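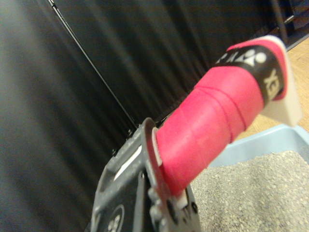 Pink tape wound around a handle, with a black band near the upper end.

Sorent changes stretch labels on swimwear fabric for home sewing

Delthorpe, 2019-04-15 – Pattern and fabric supplier Sorent has changed the way it states stretch on knit fabrics sold for home-sewn swimwear. The single percentage printed on the bolt end will be replaced by a line giving crosswise stretch, lengthwise stretch and recovery. The same values will appear on the backs of the company's swimwear patterns, starting with the one-piece and high-waist styles.

Fabric already in shops keeps its old label until it is sold. Sorent has put a conversion list on its website covering all 107 knits in the current range.

The old figure gave crosswise stretch only. It was measured by hand against a printed gauge: a folded edge of fabric was pulled until the person holding it judged that it had reached a comfortable limit. Two people using the gauge on the same cloth often came up with different figures, and the gap was widest on heavy nylon knits, where more force is needed to move the fabric at all.

Under the new method a strip is cut 200 mm long, marked, hung from a clamp and loaded with a fixed weight. The length between the marks is read while the weight is in place. The weight is then taken off, the strip is laid flat, and the length is read again after a rest period. The difference between the starting length and the final length is reported as the recovery value. Separate strips are cut along the grain and across it, and no strip is used a second time.

Recovery has not been part of the company's home-sewing labels before. Ásdís Bech, who manages the knit range, said most of the fit complaints reaching Sorent over the past two seasons were about suits that fit on first wear and went slack at the leg opening later on.

"The stretch figure on those fabrics was correct," Bech said. "They stretched as far as we said they did. They did not come back as far as the customer expected, and the label had nothing to say about it."

The recovery value is printed as a letter, A to D, with A closest to the starting length. Sorent recommends A or B for any suit without a full lining. C fabrics are described as suitable for cover-ups, skirts and ruffles. Fabrics rated D will stay on sale, but will be moved out of the swimwear section of the catalog.

Effect on patterns

Sorent patterns have until now carried a stretch guide in the form of a printed bar on the envelope. The sewer folds the fabric, holds it against the bar and checks that it reaches the end mark. The bar stays, with a second bar added for lengthwise stretch. The second bar matters mainly for one-piece suits, where the body length of the pattern is drafted shorter than the body it is meant to fit and the fabric has to make up the difference.

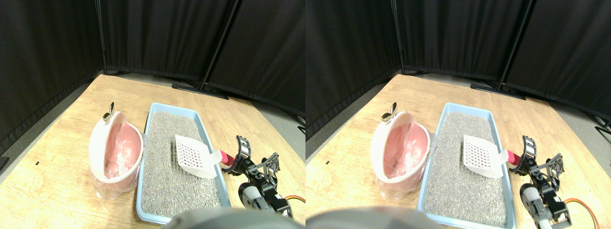

Pattern pieces have also been changed on some styles. Heiðrún Vigfúsdóttir, who drafts the swimwear line, said the torso length on the one-piece had been set for a fabric with strong lengthwise stretch that is no longer made. Sewers who used a current tricot found the suit pulled at the shoulders. The revised piece has a lengthen-or-shorten line at the waist and another above the bust, and the instructions give a way to work out the adjustment from the lengthwise figure on the label.

"You measure from the shoulder, through the legs and back to the shoulder," Vigfúsdóttir said. "Then you compare that with the table. If the fabric is at the low end of lengthwise stretch you add at both lines. Adding it all at the waist moves the bust too high."

Leg and armhole elastic is treated separately. The pattern sheets used to give one elastic length per size for rubber and for braided polyester alike. They now give two, with the rubber cut shorter. Zigzag and coverstitch are both listed as acceptable for turning the edge. The straight stretch stitch has been dropped from the instructions after samples showed popped threads at the back leg curve.

Customers who have an earlier printing can download the replacement sheets free of charge. The old and new printings have the same style numbers and can be told apart by the second bar on the envelope.

How the fabrics were tested

Testing of the range began in January and was carried out by Gosico, an outside textile laboratory. Strips were taken from the start and the end of each bolt. Where the two disagreed by more than the set limit, a second bolt from the same dye lot was opened and the test run again. The lower of the readings is the one used on the label.

Ferenc Fülöp, who ran the work at Gosico, said dark colors of the same base fabric generally gave a slightly lower stretch than pale ones. He put this down to longer time in the dye bath, though the study was not set up to test for it. Colors of the same fabric may therefore carry different labels. 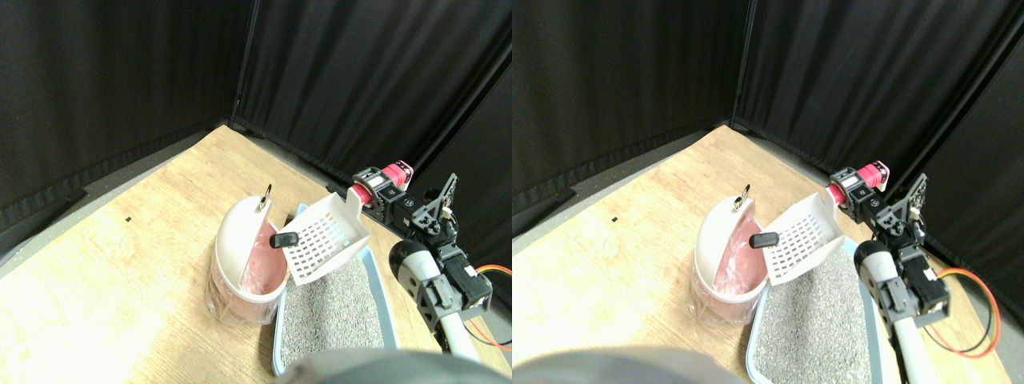

Black curtains behind a light wooden tabletop.

A smaller group of fabrics went through a repeat test in which the strip was loaded and released 500 times before the recovery reading. The results were used to check the letter grades. Most fabrics kept the same letter. Those that fell did so by a single grade, and all of them were printed knits with a surface coating. Sorent has given these the lower of the two letters.

Chlorine was not included. Fülöp said a pool-water test was discussed and left out on grounds of time, and that the grades should not be read as a measure of how long a fabric will last in a pool. Sunscreen oils and heat from a dryer were left out as well. The care advice on the label is unchanged: rinse in cool water, dry flat in the shade, no fabric softener.

The test was also limited to single layers. A lined suit behaves according to the stiffer of its two fabrics, and power mesh in particular will hold back a soft outer knit. Sewers who plan to use mesh in the front panel are told to choose their size by the mesh label and to ignore the outer fabric for that step.

Response from shops

Halfdan Blöndal, the owner of the fabric store Þórarinsdóttir, said the three-part label would take up more counter time at first. Many of his customers come in with a pattern from another company that still gives a single percentage. For these, the crosswise figure on the new label is the one to use, but it is not a direct match with the old hand-pulled figure and tends to read lower.

"A pattern says fifty, the bolt says something under fifty, and the customer puts it back," Blöndal said. "It is the same cloth she bought last summer. We will be pointing at the conversion list quite a lot."

He said he would have liked the old figure to be printed in brackets next to the new one for the first season. Bech said this had been considered, and that the label was too narrow to carry it at a readable type size.

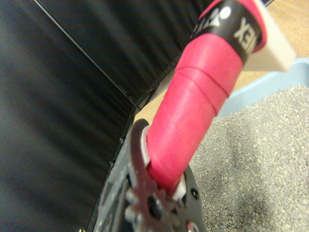 Remnants and cut lengths are a separate problem for shops, as these leave the bolt without a label. Sorent will supply adhesive tags with blank spaces for the three values. Shops can also write the fabric number on the receipt, and the customer can then look up the values online. The company does not plan to print anything on the selvage, where ink has in the past shown through on pale knits after washing.

Ea Þorgeirsson, who teaches evening classes in swimwear sewing in Delthorpe, has been using strips and a weight in her beginner course for several years. Her version is simpler: a strip pinned to the edge of a shelf, a bulldog clip and a bag of coins. She said the result will not match a laboratory figure but is good enough for ranking fabrics against each other, provided the same bag is used each time and the strip is cut straight along the rib.

Þorgeirsson said the lengthwise value would be of more use to her students than the letter. "With bikini bottoms you can get away with almost anything crosswise," she said. "On a one-piece you have the whole trunk length to deal with, and if you are tall the pattern has already run out on you before you start."

She advises against retesting a strip that has been pulled once. Spandex knits take some time to settle, and a second reading taken right after the first usually comes out longer.

Labels in the new format will be on bolts shipped from next month. Recovery letters for the company's swim linings and power mesh are still being worked out, and those fabrics will carry the two stretch figures alone until the grades are ready. Foam cup fabric and non-stretch trims are outside the scheme.

Shops that want printed copies of the conversion list can request them with their next fabric order.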